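Home | What's On | Join In | Archive | Contact

Search the site... Go

Call for Home Cooks: The Irorcombe Supper Exchange

Posted Oct 5, 2018

We're looking for 30 people who like to cook at home and would enjoy swapping supper with their neighbors for a season! The Supper Exchange pairs households across Irorcombe for simple weeknight meals. You host once a month, you eat at someone else's table once a month, and along the way we write down the recipes, the shortcuts and the stories behind them for a town cookbook.

You don't have to be a great cook. Last season's most requested dish was a bean soup with toast, and the runner-up was pancakes. We want people who cook for one, people who cook for seven, people who only learned last winter, and people who have been making the same Sunday pot for decades. If your food comes from somewhere far from here — or from two streets over — we'd love to have it in the book.

Each meal is for four people at most, and we ask hosts to keep the grocery bill under $16. Plain plates and a small table are fine. Guests bring fruit or bread and help with the dishes. Please tell us about allergies when you sign up, and whether you can get up a flight of stairs.

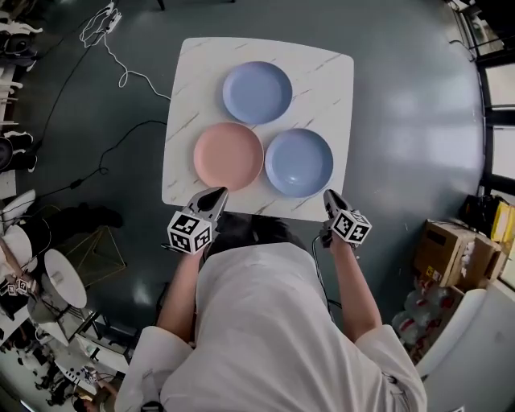

Đỗ wrote to us after the last round to say that the hosting was easier than expected and the hard part was going home on time, and asked if the evenings could start at six instead of seven. They can, and this season they will.

What we ask of you:

- One evening as host and one as guest each month, through the end of April
- A short phone chat after each meal (10 minutes is plenty)
- At least two recipes, in any language, written or spoken — we'll do the typing

You'll get your groceries paid back, a copy of the finished cookbook, and a seat at the big closing supper in the Joria hall. Plumia Press is printing the book again, and they've promised us color pages this time, so the pie chapter will finally get what it deserves.

To take part, send us a few lines about what you cook and who you usually cook it for. Add your street and the evenings that suit you. There's no form and no fee. Households can sign up together, and kids are very welcome at the table. We'll write back to everybody, and the first pairings go out as soon as all the places are filled.

This site uses cookies to remember your settings. Accept | Learn more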